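How do you fold a yoke jumper so it doesn't crease?

Posted by Sorcha Rankin
Monday, February 11, 2019

I have a few knitted jumpers with a patterned yoke, mostly red ones, and I never get them to sit well in the drawer. If I fold them like a T-shirt I get a hard line straight across the pattern. My mum hangs hers but the shoulders have gone pointy. Is there a better way? The drawer is 41 cm wide.

Hamdia Feyisa
Don't hang them. Lay the jumper on the bed with the front facing up and smooth it out from the middle. Get the collar straight first, then pull the hem level. A bed is better than a table for this as you can walk round it.

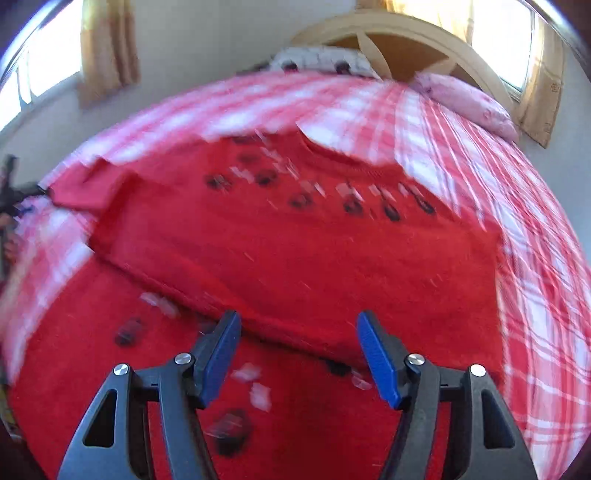

Then turn it face down, bring each sleeve straight across the back and fold the sides in a little so it fits your drawer. Fold the bottom third up, then fold once more just under the yoke – the pattern stays flat on top and the crease ends up in the plain part. Do one at a time. If you stack two and fold them together the one inside always bunches.

Ewan MacRitchie
just roll them. been doing it for years

Blair Lamont
Rolling is fine for thin ones, but a thick knit takes up too much room that way. I do much the same as Hamdia, except I leave the last fold loose and put the heaviest jumper at the bottom. If there is already a line across the yoke, a bit of steam from the iron held above it will usually lift it – don't press down on the wool.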